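Review: Plosen slot and peg fixture board, used in a school robotics club
11/18/22

Our club at Eldale runs a two-hour bench session with a Universal Robots arm, and since October the main exercise has been the Plosen board. It is a flat printed plate that bolts to extruded aluminum and carries a set of slots, frames, box holders and a peg arm. Students program the arm to pick up a part, line it up and put it where it belongs. We bought one board and 21 loose parts from Zultholm for 145 dollars. Screws were included, T-nuts were not.

Mounting
The board went onto our upright panel in about ten minutes. The mounting holes have enough play to level the plate by hand. Once tightened it did not shift during the term, even after a few hard contacts. Vertical mounting is the better choice for teaching. On a flat table, students tend to solve every task with a straight move down and never touch the tool orientation settings.

Slots and thin parts
The narrow slots are the best part of the product. They accept the flat plates with little clearance, and an error in wrist rotation shows up right away as a part that catches on one side. New students should start with the lower slots. The approach is shorter and the arm stays further from its joint limits. We have them hold the plate upright between the fingertips, save that pose on the pendant as a waypoint, and build the insertion from there in small linear moves. 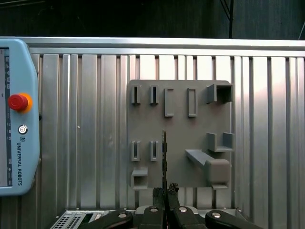

Box holders and peg arm
These are less consistent. The square box holders are easy to hit and work well as a first success. The angled peg arm is harder than the manual suggests, as it sticks out from the plate and gets in the way of paths to the lower half. Two teams had to add a via point only to get around it. I would prefer it as a removable piece.

Wear
We logged 2000 insertions across all teams. The slot edges have rounded a little and the matte surface has marks from the fingertips. Nothing has cracked. Zultholm sells single holders as spares, but shipping costs more than the part.

Documentation
Thin. The drawing gives outer dimensions only, so we measured the slot positions ourselves. A CAD file came by email after we asked for it - it should be in the box. The Buchanan board we tried before had better paperwork but looser slots.

Rating: 4 out of 5. Suitable for clubs that already have an arm and a rigid panel to mount it on.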